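Fekard tournament keeps its March slot

12 Aug 2020

Narayanan Arumugam has run the Fekard wheelchair basketball tournament for eight years, and he spent most of this summer on the phone about next year's. We spoke to him after the draw format was agreed.

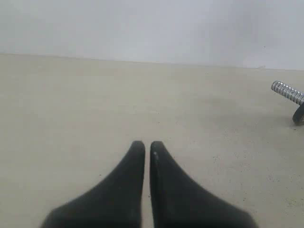
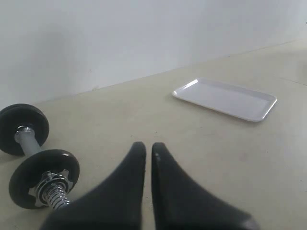 Two close views of a pair of black gripper fingers, side by side over a pale surface.

The tournament will be played in March, with nine teams in place of the usual eight. The extra team is Dasora, who asked to enter two seasons ago and were turned down for lack of court time.

"We had one hall then," Arumugam said. "Now we have the one at Kaimal as well, so I could say yes to them."

Nine teams will be split into three groups of three. The group winners go through, along with the best runner-up. Arumugam admits that not everyone likes it.

"Some coaches wanted a straight league. I looked at it, and there are too many games for one weekend. Players would be on court at seven in the morning."

Nithin Achari, who coaches Worklow, was one of those coaches. "Two group games is not much if you travel a long way," he said. "But I voted for it in the end - I'd take two games over none."

Teams knocked out early will get a placing game on the second day. Entry stays at $100 per team, and rosters are due at the end of the year.

Arumugam still needs referees. "I have enough for one hall," he said. "For Kaimal I am still calling people."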